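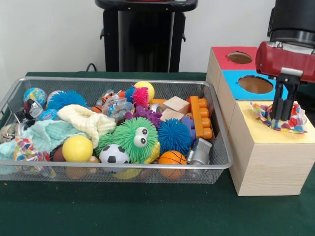 20/8/7，我和同事龙涵宇去了Odeck在Bokow的实验室，上午到，下午四点多离开。去之前双方通过几次邮件，对方把参观范围写得很清楚：机械结构和硬件采购不谈，主要看杂物抓取这条线的软件，包括感知、抓取规划、运动控制，以及他们自己写的调试工具。我们自己也在做料箱拣选，手上几个问题卡了很久，所以去之前列了一页纸的提纲，下面基本按提纲的顺序记，中间有插进来的讨论也照记。

接待我们的是段卫东，他负责整条软件线。感知部分由Rafia Kazmi讲，规划和控制由Kilian Hubmann讲，工具和日志由Kacper Baran讲。会议室里只坐了不到半小时，其余时间都在台子旁边。

一、任务设定

任务本身不复杂：金属网筐里混放玩具、布料、罐子和积木一类的东西，机械臂从筐里逐件取出，放到旁边的方盒一侧。方盒顶上开圆孔，颜色不同，软件里把它们当作几个独立的放置目标。段卫东说他们挑物品的标准是“让分割模型难受”，软的、带刺的、反光的、透明的都要有，互相压着最好。

筐里的东西会调整，但筐本身一直用网筐。我问为什么不换成实心塑料箱，那样深度数据会干净很多。段卫东的回答是，客户现场什么筐都有，网筐是最麻烦的一种，先把麻烦的做掉。我们自己的现场也有网筐，当时是用软件把筐壁区域整个屏蔽掉，代价是贴着筐边的物品经常取不出来，所以这一段我听得比较细。

二、标定和坐标系

开工前先做一遍标定检查。流程是机械臂走一组固定姿态，软件比较标定板的预测位置和检测位置，误差超过2毫米就停下来，要求重新标定。Hubmann说以前这个检查是人工按需触发，后来发现大家总觉得“昨天还好好的”，结果查了半天抓取算法，问题出在相机支架被碰过。现在检查写进了启动脚本，不通过就进不了自动模式，想跳过要在命令行里加参数，而且会记进日志。

坐标系的命名也值得一提。他们所有变换都要求写成“目标系_来自_源系”的形式，代码审查时看到名字里没有方向的变换直接退回。龙涵宇当场把这条抄下来了，我们上个月刚在这个问题上浪费过两天。
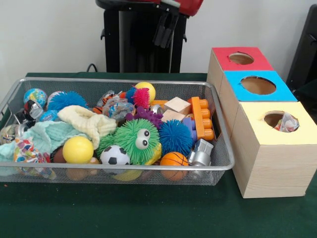 栏目：参观记录 > 感知

Kazmi从分割讲起。他们没有给每种物品单独建模，用的是不分类别的实例分割，输出掩码和置信度，类别只在放置阶段才用到。训练数据一部分是合成的，一部分是实拍后人工修掩码。实拍数据里标注最费时间的是布。一块布搭在别的东西上，露出来的可能是不相连的几片，标注员有时标成一个实例，有时标成几个。他们最后定的规矩是：能从图上确认是同一块的标成一个，确认不了就分开标，由后面的抓取环节承担后果。

带软刺的球是另一类问题。深度相机在软刺上返回的点很散，球的表面估出来像一团云，抓取点打在上面经常偏浅，手指合上时只夹到一点刺。她的处理办法是对表面粗糙度高的掩码加一个下探量，粗糙度由局部法向的离散程度算出来，下探量有上限，避免碰到下面的东西。这个上限一开始是固定值，现在根据掩码周围的深度推算。

关于网筐，她给我们看了点云。网壁在某些角度下像一面实墙，换个角度又几乎消失，筐里的物品会透过网眼露出一部分，分割模型有时会把透过网眼看到的半个球当成筐外的物品。他们的做法分成三步：先用筐口边沿拟合一个矩形，得到筐的位姿；再用已知的筐体尺寸生成一个虚拟的实心筐；最后把落在虚拟筐壁外侧的掩码全部丢掉。筐体位姿每次抓取前都重新估一遍，原因是手指偶尔会刮到筐沿，筐会挪动。

我问筐沿被布盖住时怎么办。她说拟合时用了稳健估计，盖住一段没有关系，盖住一整条边就会出错。出错时软件会和上一次的位姿比较，变化太大就沿用旧值，同时把碰撞余量调大。这个办法看上去有点土，但在现场我们看了一阵，没有遇到位姿乱跳的情况。

透明和反光的物品她讲得比较保守。塑料瓶、包装袋这类东西，深度基本不可用，目前靠彩色图分割出轮廓，再用轮廓周围的深度插值给一个粗略高度，下探时放慢速度，由手指的接触反馈来决定停在哪里。她说这条路线能用，但节拍很难看，今年下半年打算换成直接从双目图像预测深度。

三、抓取规划

抓取候选的生成和筛选是Hubmann的部分。每一轮从分割结果里采样900个候选，先用很便宜的几何条件筛，比如夹爪张开宽度够不够、接近方向和筐壁夹角是否过小，剩下的再送进打分网络，最后取前50个做完整的碰撞检查和运动规划。他强调便宜的筛选一定要放在前面，早先他们把顺序弄反了，图形处理器一直满载，节拍却上不去。
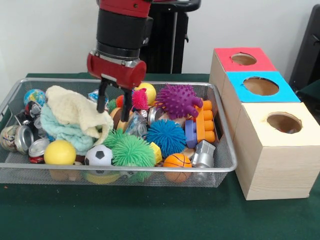
碰撞检查用的是手指、夹爪外壳和腕部的简化模型，对着虚拟筐和点云生成的占据栅格。手指进堆是必然要碰到东西的，所以手指前段和物品之间的碰撞是允许的，只计代价；夹爪外壳和物品的碰撞不允许；任何部分和筐壁的碰撞都不允许。三种情况分别设了余量。Hubmann说余量是整个系统里被改得最多的参数，改小了刮筐，改大了边角的东西取不到。他们后来给余量加了一条规则：同一区域连续失败后自动缩小一档，成功后恢复，缩到最小仍失败就把这块区域标成待人工处理。

运动规划比我预想的简单。从观察位到筐口上方走的是预先算好的路径，筐口以下才做在线规划，直上直下为主，必要时带一点倾角。我问有没有试过全程在线规划，他说试过，路径更短，可是机械臂每次的动作都不一样，站在旁边的人看着不放心，调试时也不好对比。现在这种方式牺牲了一些时间，换来的是日志里同一类动作可以直接叠在一起看。

关于抓取顺序，默认取打分最高的，但有一条例外：如果最高分的物品被布压着，先处理布。判断“被压着”靠掩码边界两侧的深度差，高的一侧如果属于布料，就认为布在上面。先取布有时会把旁边的小件带出来，带出来以后重新拍一帧，从头走一遍流程，不做任何跟踪。龙涵宇觉得不做跟踪有些浪费，和Hubmann讨论了一会儿。Hubmann的意见是，堆里动一件，周围几件都会动，跟踪的结果信不过，重新看一遍的时间花得值。

四、控制和异常恢复

底层控制用的是力位混合，下探阶段竖直方向力控，水平方向位置控制。力的阈值按物品软硬分两档，软硬由感知给出，拿不准的一律按软的处理。夹持后先提起一小段，停一下，读手指开度。开度为零说明空夹，回观察位重来；开度比预期大，可能夹了两件，这时会晃动一下再读一次，还是偏大就整体放回筐里。

恢复动作写成了行为树。段卫东给我们看了树的结构图，节点比我们的少。他的解释是节点一多就没人敢改，每加一个恢复分支必须附上触发它的真实日志，没有日志的分支不收。去年他们按这个标准清理过一次，删掉了不少“以防万一”的分支，删完以后成功率没有变化。

放置一侧的问题相对少。方盒的位置由顶面的孔来定，先用颜色区分目标，再拟合圆孔中心。对布料这种软的东西，放下时会摊开，有可能盖住旁边的孔，导致下一次检测失败。目前的办法是检测失败时沿用上一次的孔心位置，同时提示操作员。Hubmann承认这只是临时办法，布料的放置还没有认真做。
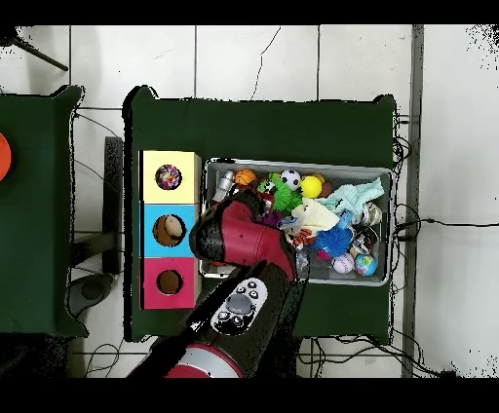

中午在楼下吃饭，下午看工具。Kacper Baran的部分是我这次收获最大的地方，也是提纲里原本只留了一行的内容。

他们的日志回放工具叫Cliltura，内部从很早就开始用。每次抓取产生一个记录包，里面有原始图像、点云、掩码、全部候选和分数、规划结果、关节数据、力数据，以及当时所有模块的版本号和参数。打开一个记录包以后，时间轴拖到哪里，几个窗口就同步到哪里。真正有用的是它可以把其中某个模块换成当前版本重新跑，上下游仍用记录里的数据，然后并排显示新旧结果。Baran演示了一个例子：某次抓取失败，记录里的最优候选落在两件物品的缝隙上，换成新的分割模型重跑，掩码边界变了，候选移到了其中一件的中间。整个过程没有动机械臂。

回归测试也建立在这上面。他们从历史记录里挑了36个场景作为固定集合，每次合并代码前自动跑一遍，比较候选排序和规划是否成功。场景的挑选由几个人一起定，换场景要写理由。Baran说集合小是故意的，跑得快大家才愿意等。大规模的评测放在夜里，用的是当周全部记录，第二天早上出报告。

时间同步是他花时间最多的一块。固定相机、头部视角的相机和机械臂控制器各有各的时钟，最初靠软件打时间戳，回放时能看出图像比关节数据慢半拍，手指已经合上了，画面里还张着。后来统一到硬件触发，控制器发脉冲，相机收到后曝光，时间戳由控制器给。他把旧数据也做了校正，方法是在图像里检测手指开合的瞬间，与关节数据对齐，求出每段记录的固定偏移。校正过的数据单独打标签，不和新数据混用。

参数管理用的是另一个小工具，叫Lu。任何参数改动都要通过它，命令行和界面都行，改完自动写进版本库，附带改动人和一句说明。现场直接改配置文件的做法已经禁掉了，文件权限设成只读。我问急着调试的时候会不会嫌麻烦，Baran说会，所以Lu有一个临时模式，改动在重启后失效，适合试一下就走。

五、几个没有完全谈清楚的问题

第一，打分网络的训练标签。他们用真实抓取的成败作标签，但失败的原因很多，空夹、滑落、超时都算失败，混在一起训练是否合适，Kazmi和Hubmann看法不一样。Kazmi倾向于分开训练几个输出，Hubmann认为数据量撑不住。我们自己是分开的，效果一般，当场没有给出什么有力的意见。

第二，筐底物品。堆高的时候各项指标都好看，快取空时成功率会掉下来，原因是小件贴着筐底，手指下不去。他们准备加一个拨动动作，把小件推到筐中间再取，规划部分已经写了一版，尚未合并，没有看到演示。

第三，节拍的统计口径。他们报的节拍不含标定检查和人工处理的时间，我们的含。龙涵宇建议两边交换数据时都给出原始记录的起止时间，由接收方自己算，段卫东同意。

六、后续

段卫东答应把坐标系命名规范和记录包的格式说明发给我们，Cliltura本身暂时不对外。我们这边回去后整理一份网筐边沿拟合的失败样本发给Kazmi，这是她主动提出要的，她那边被布遮住整条边的数据不够。

龙涵宇负责评估在我们的回放程序里加入模块替换功能，先做分割这一个模块。我负责把启动时的标定检查补上，阈值先照搬他们的，跑一段时间再看。拨动动作合并以后，对方会通知我们，届时再约一次，时间未定。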